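Stovley Beck is a short chalk-fed stream in the hills above the village of Stovley, and I think it's one of the prettiest bits of running water I've ever got my boots full of. It rises from a line of springs at the foot of a grassy bank called Sollside, runs down through sheep pasture and a strip of alder wood, and joins the bigger river just past the old ford. The whole thing is only 3 miles long, so you can walk it in a morning and still be in time for lunch!

The springs are the interesting part. There are 15 of them if you go by the old parish map, though in a dry summer the upper ones give out and the stream starts a good way further down the bank. The water comes up very clear and stays cool all year, which the trout like and paddling children don't. After a wet winter the top springs usually wake up again in February, and people from the village go up to look (me included, most years).

Below Sollside the beck drops over a low stone weir. It was put there to send water along a channel to Bunum Mill, which ground barley and later, for a short while, cut timber. The channel was 300 yards long and you can still follow the line of it through the nettles. The mill itself is mostly gone – one wall and the wheel pit are left, and the pit is deep, so do mind the edge.
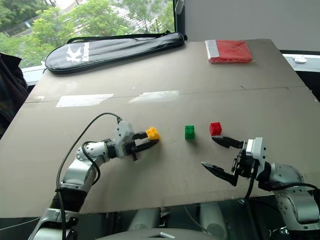 Once the mill had closed, the weir just sat there holding back silt, and the stretch underneath got very thin and weedy. Gwenaël Rolland, who wrote the only proper booklet on the beck, reckoned that most of the flow was still slipping away down the old channel and soaking into the field. The channel was finally blocked at the top and a notch cut in the weir, and the difference downstream was lovely to see. The gravel came clean, the water crowfoot came back, and there are small trout right up to the foot of the weir now.

The alder wood is my favourite part. You get dippers and grey wagtails, and the odd kingfisher if you're quieter than I am. Rizwan Wanigasekara kept a bird list here for 12 years and passed it on to the village library, where you can ask to see it at the desk. His handwriting takes some getting used to.

As for the name, "beck" is plain enough, from the Norse word for a stream, but Sollside is anyone's guess. The booklet says it means a muddy slope. Having slid down it more than once, I'm happy with that.

The footpath starts beside the ford and keeps to the left bank as far as the mill, then crosses by a plank bridge. There's a stile at the top that is awkward for dogs, and the last field can be boggy well into spring.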